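Section 2: Sweeping up and emptying the pan

Right, you've got the Clasarus floor set out of its box and screwed together (if you haven't, go back to Section 1, I'll wait). I rewrote this part on Feb 27, 2018 after Oana Sârbu told me my old version had her emptying the pan before she'd swept anything into it. Fair point! The steps are in the proper order now.

You'll need the broom, the long-handled dustpan and a bin with a wide mouth. A narrow pedal bin will drive you up the wall, I promise.

1. Put the bin against a wall, close to where you're going to finish. I like it a step or two from the door but never in the way of it.

2. Pick up the big stuff by hand first: pegs, coins, bottle tops, the lid of whatever it is. Paper you can leave for the broom if it's crumpled. Flat sheets stick to tiles like anything, so scrunch them.

3. Start in the far corner and work towards the bin with short strokes. Keep the bristles on the floor at the end of each stroke — if you flick them up, the dust goes with them and you'll be doing the skirting boards next.

Note: on shiny tiles, go along the grout lines first and across them second. Fine bits settle in the lines and a single pass only moves them about.

4. Bring everything into one heap, no wider than the pan.

5. Set the pan down with its lip flat to the floor and facing the heap. With the long handle you can stand up straight for this. Lean the handle a little towards yourself and the lip will sit down by itself.

6. Sweep in with light strokes, small bits first, paper last.

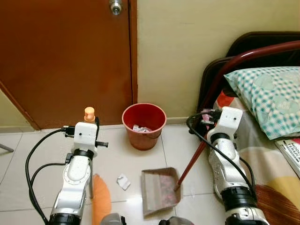
7. Draw the pan back by the width of a hand and sweep again. There's always a thin line of dust left where the lip was, and it usually takes me 2 goes, sometimes three if I've been cutting up card.

8. Tip the handle back so the dirt slides to the rear of the pan, then carry it low and level to the bin.

9. Rest the lip just inside the rim, tilt slowly, and give the pan a tap with your hand.

Caution: don't bang the pan on the rim of a plastic bin. I split a Madarer bin that way in January and had to go out and buy another.

Caution: no broken glass in a bin without a liner. Wrap it in newspaper first and fold the ends over.

10. Knock the broom out over the bin, pull any hair from the bristles and hang it up by the handle. Standing it on its bristles bends them, and they don't bend back.

If the pan wobbles on its handle, go to Section 3 and tighten the collar.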